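Riltix Bench Plate
A parts-holding plate for teaching a robot arm to put a PC back together

The Riltix plate is a printed fixture that sits next to an open desktop tower and holds the small parts where an arm can find them again. It started as a scrap of grey filament and a bad temper in our shared workshop, and it has grown into the piece of kit we use most. We now make it in small batches for other people with a desktop arm, an old PC and more evenings than sense!
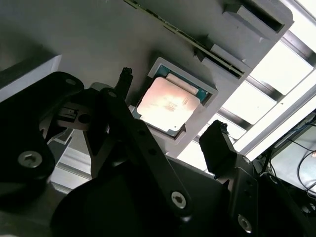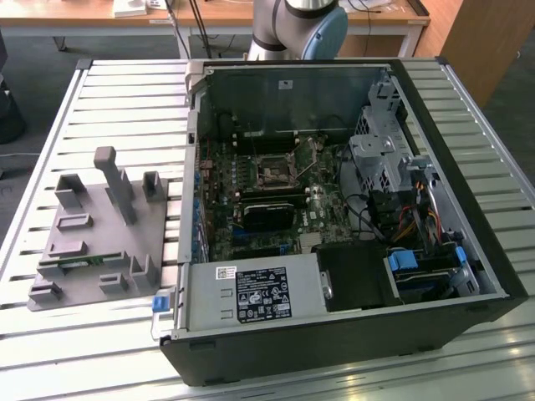 The idea is very simple. If you want an arm to do computer assembly, the tower gets all the attention, and the parts end up in a heap somewhere off to the side. Then you spend half your evening putting a processor back down in the right spot, squinting at it, nudging it a hair to the left, and wondering why the pick that worked before tea doesn't work after it. The plate gives each part a home. Put the chip in its holder, put the memory in its slot, press go, have a biscuit.

What it holds

Processor holder. A square-sided pocket with bevelled edges, so that a chip let go slightly off target has a chance of sliding home (I spent most of January on that bevel and I am still fond of it). The holder is turned at an angle on purpose. A straight one lets you get away with a lazy wrist, and we wanted the arm to have to line itself up.

Memory bracket. A slotted block that takes one end of a memory module and leaves plenty of the board free to grip. The slot is a touch loose as printed. If your modules wobble, a single layer of paper tape on one side cures it. Please don't go tightening the slot in the file until you've tried the tape, as Samira did, and then had to get a module out with pliers.

Blocks and pads. These are the general-purpose bits, and people use them for all sorts. A small circuit board will stand up in the narrow slot. The low pads are good for anything flat, and I keep screws on one of them in a blob of putty.

Centre post. Handy for lifting the plate and for getting your bearings in the planning software, and a complete nuisance if your arm likes to swing low across the table. Raise your travel height before the first run. There is a version of the file without the post, but I'd try it with first.

What it's made of

Plain grey PLA, printed flat, no supports except under the memory bracket. We tried a glossy black early on and it looked marvellous and was hopeless, at least for us, with dark parts vanishing into it on the wrist camera. Pale grey is dull and it works. Overhead lights can still throw a nasty shine off the top of a processor, so if your camera keeps losing the edge of the chip, look at the lighting before you start fiddling with your code. Turning off one strip or hanging a sheet of baking parchment under it is often enough.

The whole thing takes about 14 hours on the workshop printer. Ours is an ageing Hájek with a replacement fan tied on with string, so yours may well be quicker.

Fixing it down

The plate wants a flat table that doesn't move. We use a slatted aluminium top, and the base can be fixed to that with ordinary T-nuts and M5 bolts. On a wooden bench, double-sided tape holds surprisingly well for an evening and then lets go at the worst moment, so use clamps if you can.

Leave a clear hand's width between the plate and the tower. It looks like wasted room until the gripper comes down sideways and needs somewhere to put its elbow. If you are laying the tower on its side, as we do, check that it doesn't rock on its feet or on a panel lip. A folded tea towel is not a fix. I know this because I used one for weeks, and every socket position I taught was wrong by the thickness of a tea towel.

Which towers

Any old desktop with a side panel that comes right off. Office machines are lovely for this, with their push tabs and lift-out bays, and they turn up cheaply or for nothing when a business clears out. Take the cooler off and clean the old paste from the chip properly before it goes anywhere near the plate. Ours got smeared in the first week and the pads never quite recovered.

A word on sockets. If yours has bare pins in it, be kind to them. Start with a dead board, or at least one you won't miss, and keep the lever up and the speed right down. Zewditu Tsegaye wrote the slow-approach routine that comes with the files, which stops 8 mm over the socket and waits for you to say yes. You can take the pause out. I haven't.

Grippers

It was drawn around a two-finger gripper with narrow tips. Rough tips are better than smooth ones on the edge of a processor, and if yours are polished, a bit of fine abrasive paper glued over the end does very nicely. Fat rubber fingers will manage the memory and the pads but are likely to foul the sides of the chip holder. We have a wider holder on the way for the Grullier fingers, which a few of you have asked for. It's at the stage where it works on a good day.

Go round the pivot screws on the gripper every so often with a hex key. A slightly slack finger looks exactly like a bad calibration and you can lose a whole evening to it.

How well does it work?

For us, very well, with grumbles. In our last long run we did 100 picks from the processor holder with nothing changed between them, and the arm came away with the chip on 94. Four of the misses were one after another, when someone leaned on the table. Putting the chip back into the holder is a harder job and I'd call that side of things lively. Memory out of the bracket is easy. Memory into a real slot on a real board is a proper challenge, and the plate can't do much about that apart from giving you the same start every time.

What comes in the box

The printed plate, bolts and T-nuts, a spare memory bracket (the part most likely to snap) and a card with the link to the files. The files are free to download whether you buy a plate or not. Change them, print them in orange, send us what you make. The arm, gripper, computer and biscuits are up to you.

Plates are printed when ordered, and there's usually a short wait as the printer is shared with everybody else's projects. If you use Punditz for your arm planning, say so when you order and Samira Obeidat will send her plate model with the holder positions already marked. It saves a good deal of measuring. Other planners can load the plain mesh, but you'll need to set the origin yourself, at the corner nearest the memory bracket, top face, not the bottom. I got that wrong too.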